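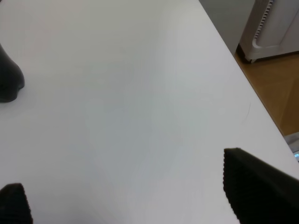
Short Fiction

The table came with the apartment, and so did my aunt's letter, which she'd stuck inside the oven because she knew I'd look there last.

I should explain about my aunt. She ran a mail-order button business called Clatano for most of her life, and when she died she left me the lease, 900 dollars in an envelope, and a list of things I was supposed to do before the end of May. Number one was "Sit down." So I sat down! I figured I could manage that one.

Number two was "Write to Fernent and tell them they were wrong about the coats." I had no idea who Fernent was. I looked in the phone book (she still had one, under the sink) and there was a Fernent Outerwear two towns over, so I wrote them a very polite letter saying my aunt wanted them to know they were wrong about the coats. Then I felt silly and walked to the mailbox fast, before I could change my mind.

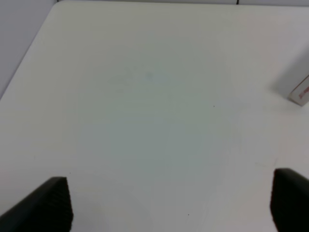
White table, small white box at the edge.

I got a reply in under a week. It was on thick yellow paper and it said, "We know. We have known since the second winter. Please tell her she may have the toggles back."

Well, I couldn't tell her anything, could I? But three days after that a box showed up, and the box was full of toggles. Horn ones, wooden ones, a bunch of green ones shaped like little fish. I poured them all out on the rug and sat there picking through them until it got dark, and I'll admit I talked to her a bit while I did it. I said, you could have just asked for these yourself, you know. You had a stamp drawer.

Number three was "Take the bus to Zwane and don't wear the blue hat." I don't own a blue hat. I had never even thought about a blue hat, but on the morning I was supposed to go I found one hanging on the back of the bathroom door, and I swear it wasn't there when I moved in. I left it where it was. I'm stubborn but I'm not crazy.
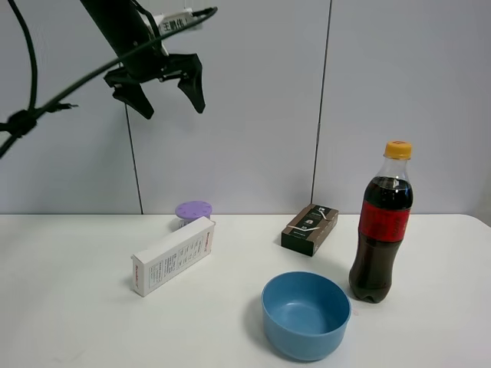 Black cables against a pale wall.

Zwane is 70 minutes out on the number 19 bus, past the quarry and the place that used to sell pools. It's mostly one street. There's a bakery, and a bench, and on the bench was an old man with a paper bag on his lap. He looked at my head for a long time.

"No hat," he said.

"No hat," I said.

He seemed so relieved that I sat down next to him. We shared whatever was in the bag - it was a kind of plum roll, very sticky, and I ate more than my half. He told me my aunt had worn that hat every time she came to say no to him, and she came every spring, and he had gotten so he could spot it from the far end of the street. Then he asked if I sewed. I said badly. He took off his coat and showed me the front of it, and there was one toggle missing, and all the others were green and shaped like fish.

I had one in my pocket. I don't know why I'd brought it. 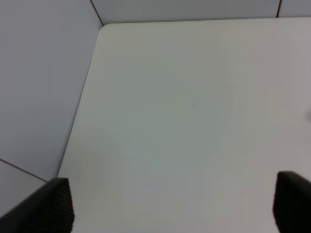 Number Four

"Learn to sew," it said. She'd underlined it twice.

So that's what I'm doing now, evenings, with his coat across my knees and the radio on. He says there's no rush, it's getting warm anyway. I've stuck myself so many times that the lining has spots on it. I haven't looked at number five yet, but the hat is gone from the bathroom door, and this morning there was a plum roll in the oven.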